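Teardown bench: the grip fault
26/03/2025

Wadent sold us this cell on the promise that it would strip old desktops without anyone standing over it. We have been standing over it since it arrived. These pages are meant to show the work as it goes, so the fault gets its own page.

The trouble is the stop signal. On 9 runs the gripper kept closing after the controller had logged a full stop. Gráinne Breathnach had her hand near the chassis for one of them and pulled it back in time. Wadent's engineer called it a timing issue and sent a patch.

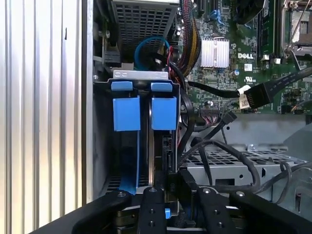 Drive bays are where it happens most, going by Kiprono Gachanja's log. He reckons the force reading drifts when the fingers have to work in a tight space. Wadent says the reading is fine - they also said that about the previous version.

The patch has now done 30 cycles with no fault. I'd want 1000 before I believed it, and a hard-wired cut-off whatever the number says. Until one is fitted, the guard stays shut and drives that stick come out by hand, power off.

Questions to Rosine Collet, please.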